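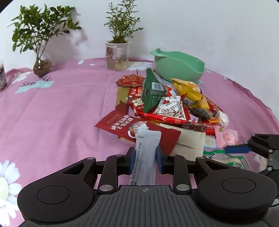

Packaged snacks on a pink daisy tablecloth.

Shuttle Drivers, Evening and Overnight Service
Sala Campus Transit, Brundville

Employment type: Full time and part time
Location: Prascombe Road depot, Brundville
Reports to: Evening Operations Supervisor
Pay: $22 per hour, plus night differential
Openings: Three

About the service

Sala Campus Transit runs the shuttle buses between Brundville College, the Zindia residence halls, the medical campus and the downtown rail station. Our drivers carried an average of 1,743 riders per weekday last semester, most of them students and hospital staff. The evening and overnight routes leave from the Prascombe Road depot.

We are adding late trips on Route 203 starting in August. The route now ends at 11 p.m. Under the new schedule it will run until 2:30 a.m. while classes are in session, and we need three more drivers to cover it. Two of the positions are full time. The third is part time, with a minimum of 20 hours a week.

What you will do

Drive a 30-foot or 35-foot bus on a fixed route, on schedule, in all weather the service operates in.
Complete the pre-trip and post-trip inspection on every bus you take out, and write up any defect before you leave the yard.
Check student and staff IDs after 10 p.m.
Operate the wheelchair ramp and secure mobility devices. Riders who use them board first.
Call dispatch by radio for delays, detours, full buses, medical problems and any contact with another vehicle, however minor.
Turn in lost property at the end of each shift.
Fuel the bus when the yard attendant is off duty, normally after midnight.

Drivers on this service do not handle cash.

What you need

A valid commercial driver's license, Class B or higher, with passenger endorsement. If you hold a learner's permit and have passed the written tests, you may still apply; see the training section.
A current medical examiner's certificate.
A driving record with no more than one moving violation in the past three years and no suspensions in that time.
Ability to pass a background check and a drug and alcohol screening before hire. Random screening continues after hire.
Enough spoken and written English to use the radio and fill out an incident report.
Age 21 or older.

Previous bus experience is helpful but is not required. We have hired from school bus work, delivery, waste collection and the military.

Shifts

Evening: 3:30 p.m. to midnight
Overnight: 6:30 p.m. to 3 a.m.
Part time: varies, mostly 9 p.m. to 3 a.m.

Shifts are picked by seniority at the start of each semester. New drivers should expect to work at least one weekend day. Service is reduced during winter break and summer session. Full-time drivers are guaranteed 36 paid hours a week during those periods, some of it in yard work or charter trips. Part-time drivers have no hours guarantee in the summer.

Pay and benefits

The starting rate is $22 per hour, with an added $1.75 for hours worked after 10 p.m. Training is paid at the starting rate. Pay goes up at six months, one year and two years. Time spent on inspections, fueling and required meetings is paid time.

Full-time drivers receive health and dental coverage after 60 days, a retirement plan with employer match, and paid vacation and sick leave. Part-time drivers earn sick leave from the first shift. All drivers get uniforms, a boot allowance once a year and free parking at the depot.

The driver room at Prascombe Road has lockers, a shower, a microwave and a refrigerator. It is open whenever buses are running.

Training

Drivers who already hold the full license train for about two weeks, first in the yard and then on the road with an instructor. Applicants with a permit train for five to seven weeks and take the state road test in one of our buses. We pay the test fee for the first attempt.

How to apply

Pick up an application at the depot office between 8 a.m. and 5 p.m., or ask the office to mail you one. Bring or send the following:

Completed application form
Copy of your license or permit, front and back
Copy of your medical certificate
Driving record issued within the past 30 days
Names and phone numbers of two work references

Applications are reviewed as they come in, and the positions stay posted until filled. Interviews take place at the depot and include a short yard drive for licensed applicants, so wear closed shoes. If you applied in March and were not placed, you do not need to fill out a new form. Call the office and ask to have your earlier application moved to this posting.

Sala Campus Transit is an equal opportunity employer. Applicants who need an accommodation for the interview or the yard drive should tell the office when the appointment is made.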